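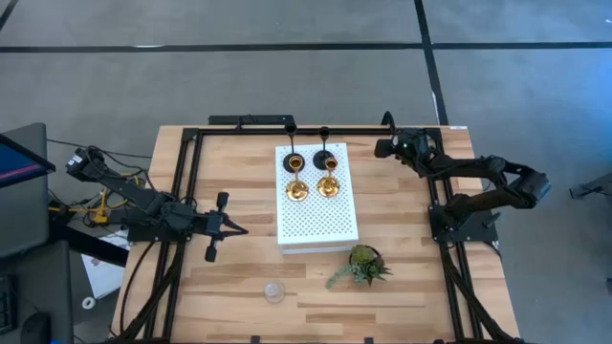 Last changed: December, by Deepak Semwal

Drurkach parallel gripper, tested as a pair on the two-arm table

We bought two Drurkach grippers to replace the Shukla units we had been using for tabletop placing work. Both were tested on the same pair of arms, mounted on opposite rails of the extrusion frame, with the same controller software and the same operators. I used the Drurkach pair for five weeks before writing this. The Shukla pair had been in service for much longer, so wear should be kept in mind when reading the comparison.

Mounting

The adapter plate fits our flange without modification. The screws supplied are too short if the wrist camera bracket goes between the flange and the plate, which is how the manual tells you to fit it. We used longer ones from stock. The bracket can be turned to either side of the gripper body. Turn it before tightening anything, as the locating pin is not reachable afterward.

Cable length is the first real complaint. The power and data cables are separate, both leave the body on the same side, and neither has enough slack for a fully folded arm with the wrist rotated. We added extensions and ran them along the arm. The Shukla uses a single combined cable and is better in this respect. Strain relief on the Drurkach is a molded boot that moves when pulled. I would add a clamp.

Jaw travel and force

The jaws close evenly and stay parallel under light load. With a thick object held only by the fingertips there is visible flex, more than on the Shukla, whose fingers are shorter and stiffer. Longer fingers are still the better choice for this table, where most of the work is reaching down past one upright object to get at another.

Force is set as a fraction of maximum and is not reported in newtons. The setting is repeatable on one unit but does not transfer between units. Our left gripper needed a higher value than the right to hold the same object without slip. Calibrate each one separately and keep the values with the arm configuration, so that a swapped gripper does not inherit the wrong number.

Low force is where the Drurkach earns its price. The small clear glass cup could be lifted by the rim or by the sides at the lowest setting, and the jaws did not jump at contact. The Shukla has a noticeable step at the start of closing, and we had stopped using glass with it.

Candlestick test

The main comparison used the two gold-and-black candlesticks on the white perforated platform. They are a useful pair of objects. The stem is slim, the drip dish blocks an approach from directly above the stem, and the polished base reflects light back into the cameras. Standing side by side they also leave limited room for an open jaw.

Each gripper type had 26 attempts at picking up one candlestick and setting it back down next to the other. An attempt counted as a failure if the neighbor was knocked over, if the object slipped in the jaws, or if it was released before the base was flat. The Drurkach failed three times. Two of these were contact with the neighbor during the approach with the jaws fully open, and stopped once we set a narrower opening. The remaining one was a slip on the stem.

The Shukla did worse. Most of its failures were slips, and I put those down to the finger pads, which had hardened. I do not have a clean comparison with new pads and do not claim one.

Neither gripper could be relied on to pick up by the round dish. The edge is too thin for flat pads and the object rotates in the grip. Use the stem.

Wrist camera

The camera is sold separately. It has a green indicator light on the housing, easy to see from the operator's position. The picture is sharp at working distance and goes soft when the jaws are almost touching the object. Exposure is automatic by default and hunts when a polished surface fills the view, which was a constant problem with the candlestick bases. Fix the exposure by hand and it behaves.

Clear glass on pale wood is hard for this camera. In the wrist view the cup is often only a rim and a highlight. The Shukla camera was no better. For glass we went back to judging position from the fixed view and used the wrist view for the final approach only. The potted succulent gave no trouble in either view, though trailing stems get between the fingers if the approach is low.

Controller

Drurkach ships its own controller software. We tried it, then moved to the Cotton controller, which we already run for the arms. The Cotton driver supports position and force commands but does not expose the temperature reading. Three times in the test period a gripper stopped responding during a long session and had to be power cycled. Both units did it. Drurkach support in Gemville answered promptly and sent new firmware, and I have not seen the fault since updating. That is not long enough to call it fixed.

Latency between command and jaw movement is lower than with the Shukla and feels the same on both sides, which matters more for two-arm work than the absolute value does.

Verdict

Recommended for light tabletop objects, fragile ones in particular, where reach between upright items is needed. Not recommended for heavy parts held at the fingertips. If you already own Shukla units and your objects are blocks or boxes, fit new pads and keep them.

Open items: force calibration after a pad change, behavior of the new firmware over longer sessions, and a right-angle connector for the data cable. I will update the page when the connectors have been tested.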